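Skelura Play Library – Toy Room Inspection Checklist
Sheet 4: Construction Bricks and Sorting Table
Inspector: Keegan Doucette
Period: August
Room: 2
Age group using the room: under three on Sunday mornings, mixed ages otherwise

Ratings: S = satisfactory, C = comment, A = action required before next session.

4.1 Table and surroundings

4.1.1 Table stable, no rocking under hand pressure. S
4.1.2 Top free of splinters, lifted edging and sticky residue. S
Comment: Wiped with Murkex cleaner before the inspection. No residue felt on the top or along the edges.
4.1.3 Edges and corners rounded or fitted with guards. C
Comment: Two corner guards are loose. Adhesive has aged. They hold for now but can be pulled off by a determined child. Replace at the next supply order.
4.1.4 Floor below table clear to a distance of 30 inches. S
4.1.5 Shelf unit behind table anchored to wall. S
Comment: Marchuk bracket, both screws tight. Shelf load is well under the 600 lb marked on the unit.

4.2 Bins

4.2.1 Bins clear, so contents can be checked without unpacking. S
4.2.2 No cracks, chips or sharp rims. S
Comment: Ran a cloth around each rim. No snags.
4.2.3 Large bricks and small bricks stored separately. A
Comment: See 4.3.2. The small-brick case is to stay on the top shelf with both latches closed. It was found with one latch open.
4.2.4 Bin label matches contents. C
Comment: Label on the large-brick bin has faded. Inventory number 2323 is still legible, the age mark is not. Reprint.

4.3 Bricks and loose parts

4.3.1 Large bricks intact, studs not chewed or split. S
Comment: All bricks handled one at a time. Light tooth marks on a few, none deep enough to raise an edge. Printed pieces checked for flaking with a fingernail – no paint came away.

4.3.2 No small parts on the table or in reach of children under three. A
Comment: Failed. Two very small red pieces were lying loose on the white table top, in the same area as the large bricks. The clear bin with green Duplo bricks in it stood to one side, and a green brick joined to a blue piece with a cartoon face and flower print had been left out on the table. The red pieces are far smaller than anything that belongs in this set. Treat both as a choking hazard. Remove, return to the small-brick case, and repeat the check on hands and knees for anything that has dropped to the floor. 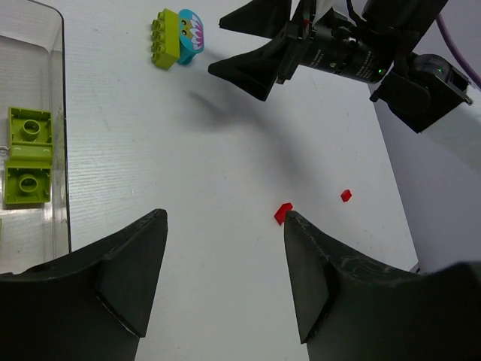
4.3.3 Small-parts cylinder available and used. C
Comment: Cylinder is kept in the desk drawer in the front office. Move it to a hook by the sorting table. Any part that fits fully inside goes out of the room, whatever set it came from.

4.3.4 Assembled models taken apart before storage. C
Comment: Dirt collects between joined pieces and small parts can be hidden in the hollow underside. Separate them, look underneath, then put them in the bin.

4.3.5 Washing record up to date. S
Comment: Bricks washed in mesh bags, Rovik machine, gentle cycle, air dried on racks. Printed pieces by hand only.

4.4 Actions

a) Small-brick case latched and returned to the top shelf – before next session.
b) Floor search under table and shelf unit – before next session.
c) Cylinder moved to sorting table – before next session.
d) Bin label reprinted with age mark – with next supply order.
e) Corner guards replaced – with next supply order.

Item 4.3.2 is to be re-inspected after (a) and (b) are signed off. Room 2 stays closed to the under-three group until then. Other groups may use it with the construction table folded away.

Signed: K. Doucette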